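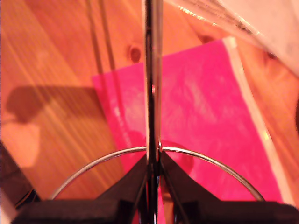
Diary > Allotment and house > September

Up at six to catch the apples before the wasps did. There had been wind in the night and the grass under the Gosell tree was covered. I filled the two buckets and then the wheelbarrow, and put the bruised ones to one side for sauce. The Gosell is the old tree by the back fence that came with the house. I don't know if that is its proper name. It is what the man who sold us the place called it, and it is what we write on the freezer bags.

Coffee on the step. It was cold enough for a sweater and by ten it wasn't.

I had promised myself I would do the beans first and I did. The climbing ones on the south side are finished. I cut them off at the ground and left the roots in, pulled the poles, and tied the poles in bundles for the shed. The dry pods went into a paper bag. I shelled them after lunch and weighed them on the kitchen scale: 559 grams, which is better than last year, when the mice had most of them. I will keep a handful for seed and we will eat the rest in soup. 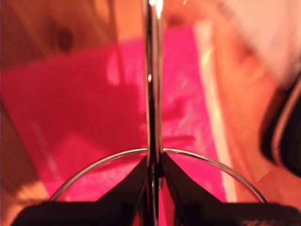 The poles themselves are getting tired. Four of them snapped when I pulled them and two more have gone soft at the bottom. I should cut new hazel in the winter, when the leaves are down and I can see what I'm doing.

Sandrine Gautier came by at eleven with the onion sets she had ordered for both of us. She gets them from the farm store in Braltstead, and this year they came 60 to a bag. She thinks it is early to be planting them. I think it is fine if you put them in deep enough and the ground isn't sitting in water. We went back and forth on it and in the end she took her bag home and said she would wait until the end of next month. We can compare in June.

She also told me they are putting the bus fare up again and that the Saturday-style timetable will be used all through the winter on our road. That leaves one bus in the morning and one late in the afternoon. I don't take it often, but I took it all last February when the car was off the road, and I would not want to be without it.

After she left I dug over the bean bed. It isn't really digging any more – I loosen it with the fork, pull the bindweed, and spread compost on top. The bindweed is bad along the path. I got out one root as long as my arm and it still broke before the end. The compost from the first bin is good, dark and crumbly, though there were eggshells in it that looked the same as the day they went in. I planted the onions in five rows and put netting over them, as the blackbirds pulled up half of them two years ago just to look underneath.

Lunch was bread and the end of the bean and tomato stew.

In the afternoon I made the sauce. I peeled until my thumb was sore. I have been using the Trudolholm method from my aunt's notebook, which means the apples go in the oven in a covered dish with no water at all, and are only put through the sieve when they have slumped. It takes longer than the stove but you don't have to stand there stirring. She wrote down 130 degrees, and she would have meant Celsius, so I set our oven at 265. It came out a good color. I added a little lemon and no sugar. Seven jars, and a bowl left over that we had with supper.

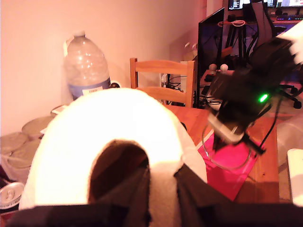 I was short of lids again. I have plenty of jars and never the right lids, and the ones I boiled from last year had rust spots on the inside, so they went in the trash. I had to use three of the good ones I was saving for the plum jam. Must buy more before the plums are ready, if they are ever ready. They are still hard as wood on the shady side.

At four I walked down to the brook with the dog. The water is very low. You can cross at the bend without getting your shoes wet, and the stones are green and slick. There was a heron by the culvert. It let us get fairly close, then went off over the field toward the road. The corn is still standing there. The hedge on the far side is full of blackberries, but they have gone watery and I only ate a few.

Phone call with my brother in the evening. He has finished the big puzzle, the 1000 piece one of the harbor, and there was one piece missing in the sky. He has looked in the vacuum bag. He is coming at the end of the month and will bring the ladder back, so I can get at the top of the Gosell properly. What is up there now will have to come down by itself.

Supper was eggs and potatoes. I have been reading the Rattanakul book that was on the swap shelf at the library, the one about living on a canal boat for a year. I like the parts about locks and mooring better than the parts about her marriage. I read two chapters and fell asleep in the chair.

To do tomorrow: lids, hinge on the shed door, pick the last cucumbers, ring the vet about the dog's ear.

Shared 4 times | 3 comments

Comments

marrowfield
I put my onions in this time last year and lost most of them to rot, but we are on clay. Netting is a good idea. Which variety did she get you?

Pat in the valley
My mother did her apples in the oven too. She left the skins on and let the sieve take care of it. It would save your thumb.

oldgreenshed
If your bindweed broke, it will be back by spring. I have been fighting mine for nine years. Try laying cardboard along the path, two layers.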